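Projet Zistine – Rapport d'avancement no 2
Bénéficiaire : Druditz
Date : 15 avril 2018

Objet de la période

Le lot 2 porte sur la comparaison de deux réglages de pince pour la manipulation de sacs plastiques souples. Le réglage A limite la force de serrage dès le contact. Le réglage B maintient une force constante pendant tout le mouvement. Les deux bras et le contrôleur Pacheco restent inchangés d'une série à l'autre.

Travaux réalisés

La campagne de mars a compté 224 essais, exécutés devant la table de chevet du poste d'essai. Chaque essai comprend le retrait d'un sac, l'ouverture d'un sac et sa mise en place sur la corbeille. Les journaux d'effort et les vues de la caméra de tête sont archivés sur le serveur du projet.
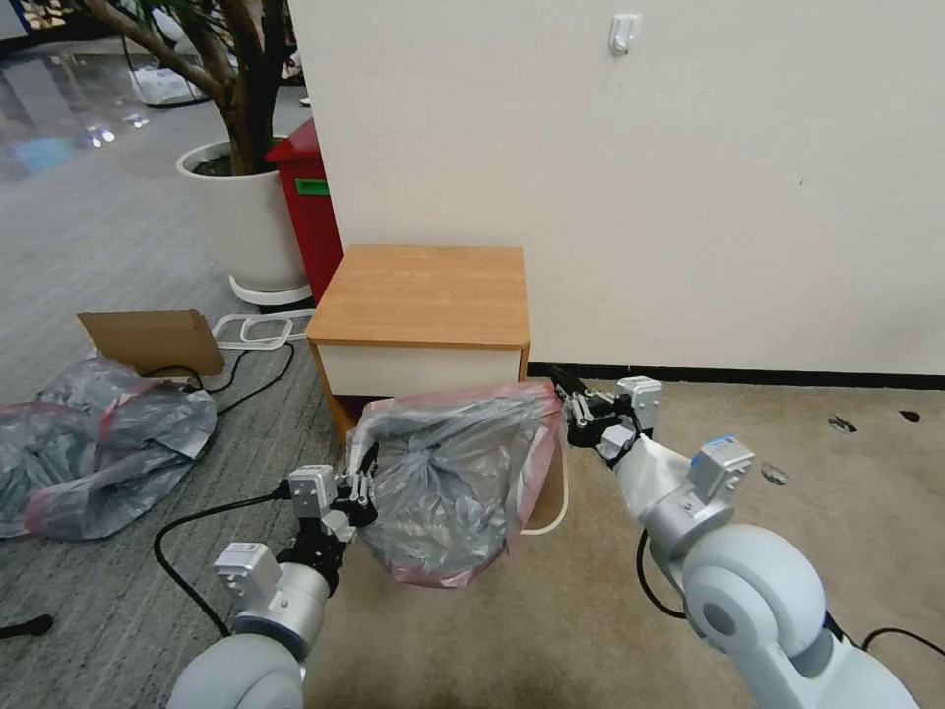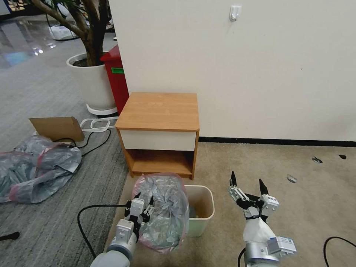
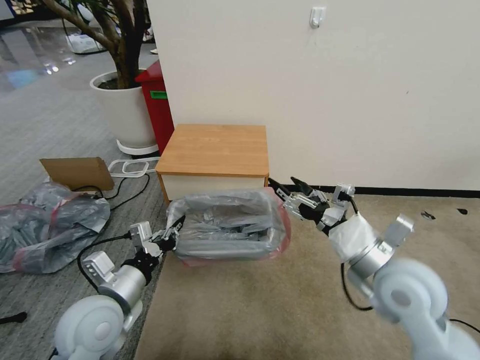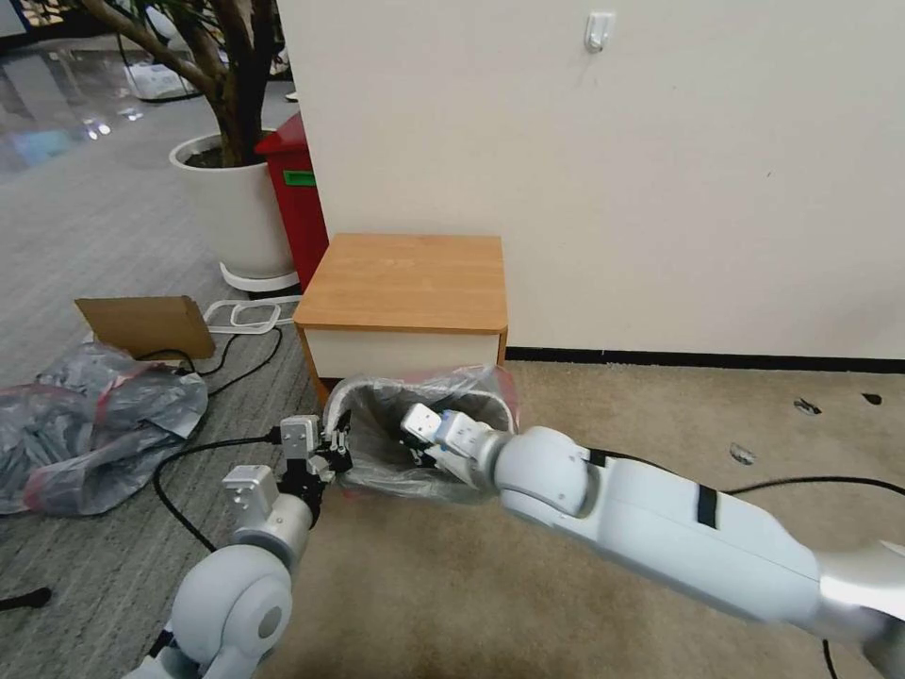 Essais à deux bras sur sacs translucides à bord rouge ou rosé, poste « table de chevet ».

Résultats

Nous avons relevé 33 échecs avec le réglage A et 27 avec le réglage B. L'écart est trop faible pour retenir un réglage. Avec A, le défaut principal est le glissement du film entre les doigts à l'ouverture. Avec B, le film se déchire parfois près du bord. Le rabat sur le pourtour de la corbeille reste l'étape la plus lente dans les deux cas.

Écarts au plan

La livraison des doigts à revêtement souple commandés chez Flava a pris du retard. La série correspondante est reportée au lot 3. Le surcoût de transport s'élève à 1 630 euros, imputés sur la ligne « consommables ». Aucun transfert entre lignes n'est demandé.

Suite

Reprise des essais avec les nouveaux doigts, sur le même poste et avec les mêmes sacs. Le protocole de mesure du glissement sera joint au prochain rapport, avec le tableau complet des essais par réglage.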